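Ticket 485: Gray bin at sorting table, floor and sloping panel worn
Opened by: Kinga Nyitrai
Assigned to: Viktória Szabó
Location: Drurkavix, returns room, wooden table
Priority: normal
Status: pending parts

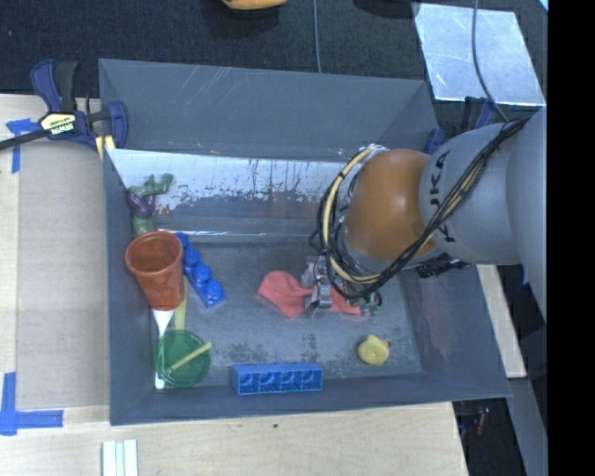
Reported problem
Small dark items are being missed when the bin is emptied. Mixed returns (toys, pots, cloths) go in at the start of the shift and should all be out by the end. Twice since January a dark item has been left on the floor of the bin and found the next morning. The cloths are not a problem. They show up against the gray even when crumpled.

Condition on inspection (V. Szabó)
Floor: scuffed. Dark mottled patches near the middle and along the lower edge.
Back wall: faint pale scratches, cosmetic only. No action.
Sloping panel: upper part bright and reflective. Lower part has ragged gray patches, thin dark streaks and reddish marks. There is a line of glare where the panel meets the floor.
Side walls: no cracks found by hand.

Log

Apr 16, 2014, 08:40, KN
Ticket opened. Asked whether the bin can be swapped for the spare in the Győri store.

09:15, VS
Spare is the shallow type and will not take the pots. Swap rejected.

10:05, VS
Emptied the bin and wiped the floor with a damp cloth and dish soap. No change to the patches. Repeated with Fitico degreaser at the label dilution, left 2 minutes, rinsed, dried. Slight improvement along the lower edge, none in the middle. Treating the middle as surface wear.

10:50, VS
Reddish marks on the panel: rubbed a small test area with a white pad. No color came off on the pad. Stopped there so as not to take more of the finish off.

11:30, KN
Can the overhead light be turned down? The glare line is the worst part from where I stand.

11:45, VS
Light measured 400 lux at the tabletop. Dimmed to 100 as a test. Glare was reduced but the dark items were harder to see on the floor. Returned to 400.

13:20, VS
Laid a sheet of matte white card over the lower part of the panel and the floor. Glare gone. Dark items clearly visible. Card lifts at the corners when cloths are pulled out, so it cannot stay in as a permanent fix.

14:10, KN
Agree the card works. Pale items might be the next thing we miss. Could the liner be light gray?

14:25, VS
Cummont lists a matte liner in light gray, cut to size. Quote requested for floor and panel as two separate pieces, so the floor piece can be replaced alone.

Interim instructions
Empty the bin fully at the end of each shift and run a hand along the join between panel and floor. Pots and toys go on the left, cloths last. Do not use scouring pads on the panel.

Open items
Quote from Cummont (VS).
Confirm inside dimensions at floor level, the walls may not be square (KN).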